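Preguntas frecuentes – compra y presupuesto de pinzas manuales
Grenico, actualizado el 27 de enero de 2024

¿Cuánto cuesta empezar?
El par de pinzas Stostus, 1703 euros. Soportes aparte. Portes incluidos en península, Baleares se consulta.

¿Puedo comprar una sola?
Sí, pero para tela no compensa. Una sujeta, la otra estira o dobla. Casi todos los que piden una vuelven a por la segunda y pagan portes dos veces.

¿Qué mesa necesito?
La que tengáis. Tablero claro y liso encima, sitio para los dos brazos y para que los cables caigan sin engancharse.
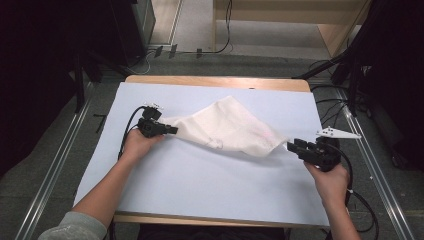 Los cables van aparte en el presupuesto, ojo. 64 euros el juego. Pedid uno de repuesto, es lo primero que se rompe.

¿Hay que cambiar las puntas?
Con el uso, sí. Juego de puntas: 106 euros. Para malla y tejidos finos mirad el desgaste cada poco, una punta gastada resbala y se pierde la mañana.

¿Sirven para prendas con cremallera?
Sí. Se pellizca la tela, no la cremallera. Mandadnos una muestra antes de comprar y os decimos que puntas pedir.

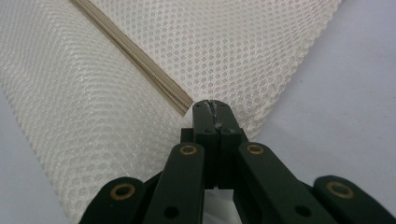 Pinza sujetando un pliegue de malla blanca, junto al extremo de la cremallera.

¿Alquiláis?
300 euros al mes, mínimo dos meses. Se descuenta si luego compráis. En diciembre no hay alquiler – inventario.

¿Plazo de entrega?
Tres semanas. A veces cuatro. Si va por Carnen o Restrepo preguntadles a ellos, llevan stock propio.

¿La formación está incluida?
Una sesion por videollamada. El resto, presupuesto aparte.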